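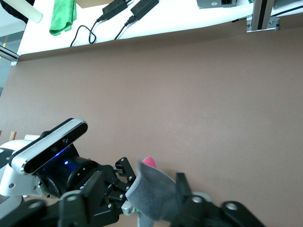

Figure 4.1. Two-arm handling of a soft item, seen from the wrist of one arm. The other arm holds the fabric.

Work and Automation, Unit 4
Soft goods handling: what moves to the machine and what stays with the people
Notes: Timo Weidemann. Case material: Rui Fonseca and Ekkachai Kaewkla.

4.1 Scope

Unit 3 dealt with rigid parts: known shape, known weight, one correct way up. This unit deals with cloth and knitwear, where none of these hold. The case is the returns hall at Clamero in Brirnberg, which inspects and repacks knitted accessories sent back by shops. Read the case sheet before the seminar. The calculation in 4.4 is needed for the coursework.

The hall employs 33 people. Before the change, all of them worked at benches, with a supervisor per shift drawn from the same group. A two-arm cell was put in next to the inspection benches. It took over part of one task only, which was picking up single items, turning them in front of a camera and laying them down for the folder.

4.2 Why soft goods are difficult

A knitted item has no fixed outline. Its shape on the table depends on how it was dropped, and the shape changes as soon as one finger touches it. Three consequences matter for the people working beside the cell.

Grip point. With a rigid part the grip point is chosen once, at design time. With a knitted item it is chosen every time. The fabric in Figure 4.1 has bunched at the jaws and stands off at an angle, with a lighter strip hanging below. An inspector given this item by hand would shake it out without thinking. A cell needs a rule for whether to continue, regrip or put it down.

Occlusion. The gripper covers some of what must be inspected. The usual answer is a second arm, which takes the item at another point so that the first can release. In Figure 4.1 the nearer fingers are open on either side of the fabric while the other gripper is closed on it. A handover of this sort is where most soft goods cells lose time, and it is also where an operator watching from the bench finds it hardest to tell a planned pause from a fault.

Unclear failure. A dropped bolt is on the floor. A badly held glove may still be in the gripper, and the controller may record the pick as good. The error then appears at the folder or at the packing bench, where someone else has to deal with it.

4.3 Task analysis

Job titles are of little use here. "Inspector" at Brirnberg covered all of the following, in the order in which they were usually done:

Take an item from the bin.
Open it out and find the label.
Feel for thin places, snags and damp.
Check the inside of the toe or fingertip.
Decide: resell, repair, recycle.
Lay the item flat for folding.
Enter the decision in Jornalo.
Pass on anything odd to the supervisor.

The cell does the first, part of the second and the sixth. Jornalo, the hall's work recording system, now opens the entry by itself when an item reaches the camera. The decision remains with a person, who sees the item on a screen and may call for it to be brought to the bench. Feeling for thin places has no equivalent in the cell at all. The project plan listed it under "visual check", an error discussed in 4.5.

Note that the steps removed were those the inspectors described as dull, and also those during which they rested their eyes. Lertchai Kaewmanee, who has worked in the hall since it opened, put it this way in the case interviews: "Taking the next one out of the bin was my break. I did not know it was a break until the machine had it." Work analysts call this a loss of embedded recovery. It does not show in a time study, as the removed step was counted as work.

4.4 Throughput and what it hides

The hall's manual output was 1625 items on the reference shift. On a shift in December chosen for comparison, the cell presented 431 items. In the same shift the log holds 377 operator interventions.

Read on their own, these numbers suggest that the cell hardly works. That reading is too quick, for the log counts every touch on the operator panel as an intervention. A confirmation that the bin has been changed is one entry, and so is clearing a tangled item by hand. Rui Fonseca went through the entries with the operators and sorted them under four headings:

a. Confirmations. The cell stops and asks; the operator agrees. No handling.
b. Regrips. The operator tells the arm to put the item down and try again.
c. Manual clears. The operator stops the cell, opens the guard and removes the item.
d. Calls to bench. The inspector wants the item in the hand.

Only heading c costs a stop in the sense used in Unit 2. Heading d is the process working as intended, yet it was reported to management as a fault count for the whole of the trial. Inspectors noticed. Some of them began to avoid calling items to the bench in order to keep the number down, and the share of wrong resell decisions rose. This is a standard effect: a measure built for the machine was applied to the person, who changed behaviour to suit it.

For the coursework, work out interventions per presented item from the figures above, then state in one paragraph why the result cannot be used as a measure of reliability. Marks are given for the paragraph.

4.5 Tacit skill

Feeling for damp was not in the written procedure. It was learned at the bench, usually in the first week, from whoever stood alongside. When the cell began to present items on a screen, damp items passed inspection and were folded and bagged. The complaints came from shops some weeks later and were at first put down to transport.

Ekkachai Kaewkla's interviews are useful on this point. Asked to list what they checked, inspectors named stitching, colour, label and holes. Asked to inspect a glove while talking, they all squeezed it. When the squeeze was pointed out, several said it was nothing.

Methods for finding such steps before the change:

Watch first and ask later. A list given from memory follows the written procedure.
Record hands as well as faces and screens.
Ask a new starter what they were shown that was not in the manual.
Put a faulty item in the bin, with the agreement of the staff side, and see how it is found.

At Brirnberg the remedy was modest. A hand check was put back at the folder, done by the person who was already loading it. This moved a skilled step to what had been the lowest grade in the hall, and the grade had to be looked at again. See 4.7.

4.6 Working next to the cell

Attention. A bench inspector sets the pace. A cell operator waits for a stop whose timing cannot be known. Waiting of this kind is tiring, and more so where one person covers two tasks. The first rota had the operator inspecting on screen and tending the cell at once. It was withdrawn after operators reported headaches and missed calls.

Reading the machine. Operators learned to judge the cell by small signs, chiefly the sound of the jaws and the angle at which the fabric hung. They were right more often than the status display, which lags. The supplier's training covered the display only. Raphaël Ferrand, who ran the second round of training, dropped half of the slides and used the time for standing at the guard with an experienced operator. Trainees reached sign-off sooner — although the groups were small and no firm claim should be made.

Tidiness. Trial cells are seldom laid out like finished ones. Adapters and loose cable lie on the white tabletop behind the arms in Figure 4.1. For the risk assessment, treat a trial layout as the real workplace for as long as anyone works beside it. Deferring cable routing and access until "the proper installation" is a common finding in audits.

Talk. Bench work allowed conversation across the table. The guard and the screen position ended this for two of the posts. Nothing in the project plan mentions it, and it was the most frequent complaint in the interviews.

4.7 Grades, pay and who decides

No post was cut during the trial. Agency hours fell, so the loss landed on people outside the head count, and a statement that "no jobs were lost" should be read with that in mind.

Three grading questions were open when the case material was collected:

Does tending the cell count as machine work, which carries a supplement at Clamero, or as inspection, which does not?
Should the hand check at the folder raise the folder's grade?
Who may stop the cell without giving a reason?

The third was settled first. Any person in the hall may stop it, and the reason field in Jornalo was made optional. Stops went up for a short time and then settled. The supervisor's view was that the early stops were people trying out whether the rule was meant seriously, which seems a fair use of them.

The works agreement borrowed wording from the neighbouring Milošević plant, where a packing line had been automated earlier. One clause is worth copying out: log data from the cell may be used to improve the cell and may not be used to assess a named person. Compare this with what happened under heading d in 4.4.

4.8 For the seminar

Bring a task list for a job you have done yourself, written at the level of detail used in 4.3. Mark the steps a cell could take over with present equipment. Then mark the steps that served as rest — these are usually missed on the first pass, so go through the list twice.

Be ready to argue for one of the two positions on the supplement in 4.7. Fonseca will take the employer side and Kaewkla the staff side, and each will expect you to have read the clause on log data.

Coursework is handed in at the start of the Unit 6 session, on paper, with the calculation shown in full.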